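Consumer Claims and Evidence
Unit 4: Tableware and the word "safe"
Notes by Consuelo Ticona

Read these before the July session. Bring one label from home, any kitchen product.

Start with the word itself. "Safe" on a plate's sticker can mean safe to eat from, safe in the dishwasher, safe in the microwave, or safe if dropped. Sellers like it best when it stands alone. Ask every time: safe for what, at what temperature, for how long, and who checked?

Our main case is the Gestoten catalog, pages 2 to 6. It says its plates were "tested over 943 cycles." I wrote and asked what a cycle was. The reply said "a normal use cycle." That could be a full hot wash or a rinse under the tap, and until they say which, the number tells us nothing. I would also like to know how many plates started the test and how many were still in one piece at the end. A long test on a single plate is a story about that plate.

Color comes up a lot in student papers, usually with more confidence than it deserves. Some of you wrote last term that pale plates are cleaner or have fewer additives. Where did you read that? A light color may show stains sooner. It says very little about what the plate is made of or how it was finished. 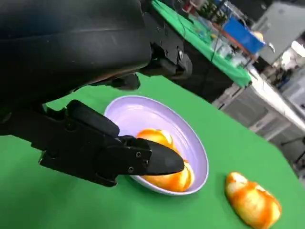 Fig. 1. Round plate, pale lavender.

Now the seals. The Estulex mark appears on most of the products in the reading packet. Look up who pays for it. According to the packet, the maker picks the sample, ships the sample, and pays the fee. This doesn't prove the results are wrong. It does mean I want to see the failures, and Estulex doesn't publish any.

The Gilbert handout takes the other side and argues that a weak seal is better than none. I don't buy it. A weak seal takes up the space on the box where a real one might go, and shoppers stop looking. Read it anyway and mark the place where you think the argument is strongest.

For discussion:
What would a fair drop test look like, and who should choose the floor?
Skokau says its plates are "lab approved." Can a lab approve anything?
Which claim on your own label could be checked in a home kitchen?

Written answers, one page, typed. Please don't cite a company's website as proof of what the company says about itself.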